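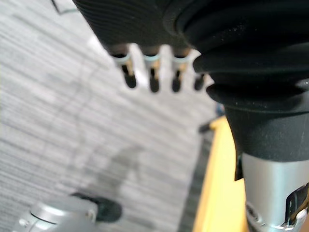 Shayne Ngata wrote in before I'd even finished my coffee to ask if you'd be able to keep a disc over the weekend without getting dinged for it, and if the old Stoka membership card still counts for anything.

Posted Thursday, 9:40 a.m. | By staff writer
Shares: 61 | Comments: 5

So yes, Shayne, you can, and no, it doesn't (sorry!). For everyone else, let me back up. Flikeo, the little streaming service that most of you know from me going on and on about its old detective shows, is getting into movies by mail. Real discs, in real envelopes, through your real mail slot. It starts in December, it starts in Limgate and Ruddock, and if you're anywhere else you'll have to sit tight and be jealous of us for once.

The plan costs $15 a month on top of whatever you already pay Flikeo, or $15 a month flat if you don't stream at all and don't want to. You get 2 discs out at a time. Send one back and the next one on your list goes out. There are no due dates and no late fees, and the return envelope is already stamped. If that sounds like something you used to do in a different apartment with a different couch, same here. I had a list so long back then that I'd get movies I had no memory of picking, and I'd watch them anyway, and some of those are still favorites.

The discs themselves are coming from Stoka. If you grew up around here you rented from Stoka, or your parents did, or you worked a summer there and still can't stand the smell of microwave popcorn. The last shop, the one on the Ruddock side of the river next to the tire place, shut its doors a while back, and I'd always assumed the stock got sold off in boxes. Nope! Most of it went into storage, and Flikeo bought the lot this spring along with the name. They're opening with 2000 titles, picked out of a much bigger pile, and they say more will be added as they get cleaned and checked.

I got on the phone with Flikeo's press office, who were very patient with me, and asked the thing I most wanted to know, which was what kind of stuff is in there. The answer is a lot of everything up to the point where Stoka stopped buying. Plenty of big studio comedies, a whole wall of horror, kids' movies, and then a deep bench of foreign films that one of the Stoka managers apparently ordered for years without asking anyone. I remember that shelf. It was at the back by the restroom and it's where I saw my first subtitled movie, which I rented by mistake thinking it was about a shark.

What's more interesting to me is that 200 of the opening titles can't be streamed anywhere right now, at least according to Flikeo. You can't rent them, you can't buy a download, they've just dropped out of sight. I asked for that list and was told it'll go up on the site when sign-ups open, with its own little tag so you can browse only those. I'm going to be unbearable about this. There's a made-for-TV haunted ferry movie I've been trying to show my wife since we met, and if it's on there I'll be printing out the envelope label and framing it.

Now, the fine print, which I did read, mostly. Only the first batch of subscribers gets in this winter, and Flikeo wouldn't tell me how big the batch is. They said it depends how the mail side holds up. If you want in, there's a sign-up form going live at noon the same day the list does, and it's first come, first served. Your address has to be in Limgate or Ruddock. A P.O. box is fine. A work address is also fine if your boss is okay with you getting horror movies at your desk.

Lost a disc? First one's free, they say, and after that they'll bill you what it costs to replace, up to $15. Scratched disc? Tick the box on the sleeve and they'll send another copy if they have one. A lot of the odder titles are single copies, so if the only one gets cracked then that's that, and I'd ask you all to be gentle. I'm looking at those of you with toddlers. I'm looking at my sister in particular.

Discs go out the same day if your return gets in by morning, from a unit in the old Limgate furniture market. The mail between there and most of Ruddock is pretty quick in my experience, quicker than from one end of Ruddock to the other, strangely. I'd plan on getting through a couple a week if you're diligent. I won't be. I'll keep a three-hour war movie on top of the TV until March like I always did, feeling guilty every time I dust.

You do need something to play them on, and I've already had this conversation with two neighbors. Plenty of game consoles still take discs, but plenty don't, so check yours before signing up. Thrift stores are your friend here. I picked up a perfectly good player at the one by the Limgate bus station for less than a sandwich, remote included, although somebody had taped the battery cover on and I've never dared take the tape off. Flikeo says it won't be selling or renting players. Most of what they have is plain DVD with a smaller run of Blu-ray, and the site will say which is which.

I did ask if this was a stunt. It's a fair question, I think, given that Flikeo is mainly known around town for the giant inflatable popcorn bucket that got loose at the summer fair. The press person laughed and then said they'd signed a lease on the unit for 2 years, so they'd better hope people like it. Fair enough. I've no idea if the math works. Postage has gone up, players are getting scarcer, and I know plenty of people my age who gave all their discs away and felt great about it. But I also know how many evenings I've spent scrolling past the same forty movies and going to bed without watching any of them, and there's something to be said for one showing up in the mail and that being what you're watching, like it or not.

One more thing, for the Stoka faithful. The yellow sleeves are coming back. Same yellow, same typeface, with the Flikeo name in small letters underneath. The "staff pick" stickers will be back too, and I'm told that any disc that still has its original handwritten sticker on the case will get a copy of the note printed on the sleeve. So if you were the person who wrote "good but the dog dies" on half the family section, your work lives on, and thank you, you saved me more than once.

As for old cards, late fees and store credit, all of that is gone. Flikeo bought the stock and the name and didn't take on the accounts. That cuts both ways, of course. I'm fairly sure I owed Stoka for a wrestling tape that fell behind a radiator, and I've been walking past that storefront a little faster than I needed to for years.

I'll put up the link when the form is live, and I'll post the list of hard-to-find titles as soon as I've got it. If there's a movie you rented from Stoka that you've never managed to see again, put it in the comments and I'll check for it while I'm in there.

Comments (5)

marmaladecat
The one with the lighthouse and the twins!! I can't remember the title and neither can my brother. Green cover. Please check for it.

ruddockrick
Fifteen bucks for two at a time seems steep when the library does them for nothing. Library doesn't have the horror though, so I'll probably end up signing up.

Deb on Mill Lane
Does anyone know if they'll have the TV box sets, and does a box set count as one disc or does each disc count? I'd want the whole season at once. My mother is coming to stay for two weeks and she doesn't stream.

popcornsurvivor
I worked at the Limgate Stoka. The foreign shelf was Wednesday's manager and we all thought he was wasting money. I've seen nearly all of them now.

staff writer
@Deb on Mill Lane I asked! Each disc counts as one, so you'd get the first two and swap as you go. @marmaladecat it's on my list as "lighthouse, twins, green."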